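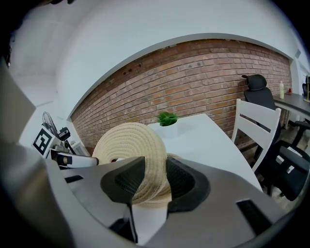

Khang Vương wrote that the grip rule for soft woven items reads two ways. Step 4 says "hold by the rim", and half the operators take that as the outer edge only. He asked for one wording before the next batch goes out.

Ticket 52 – Handling rules, soft items
Project: Cistlow
Status: open
Priority: normal

Problem
Episodes with the woven rope piece are being rejected in review at Fornix. The reviewer note is the same each time: "pads placed against rule." Operators say they followed the sheet. Hard items are not affected.

Checked so far
Rule sheet on the wall is version 2. The shared folder has the same version.
Pad cleaning log is filled in through August.
Marker check before each run – done and signed.
Reviewer checklist does not match the sheet. It says "opposite sides, no folding", with nothing about a rim.

Cause
Two documents, two rules. The checklist was changed after the sheet was printed.

Proposed wording for step 4
Close the pads on opposite sides of the item. Stop at first firm contact. Do not fold or crush the weave. If the item slips, open fully and start the episode over.

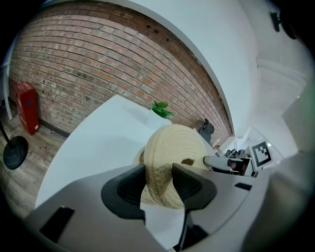
Gopinath Kurup replied that the wording is fine with him, but "firm contact" needs a line on what to do when the weave gives under the pads. He would also keep the restart rule as its own step, because people skip the end of a long one.

Update, 4:22 p.m.
Restart rule moved to step 5. Line added to step 4: "If the weave gives, stop closing and hold." Sent to Fornix to confirm against their checklist. Old sheet stays up until they answer – please don't mark it up by hand.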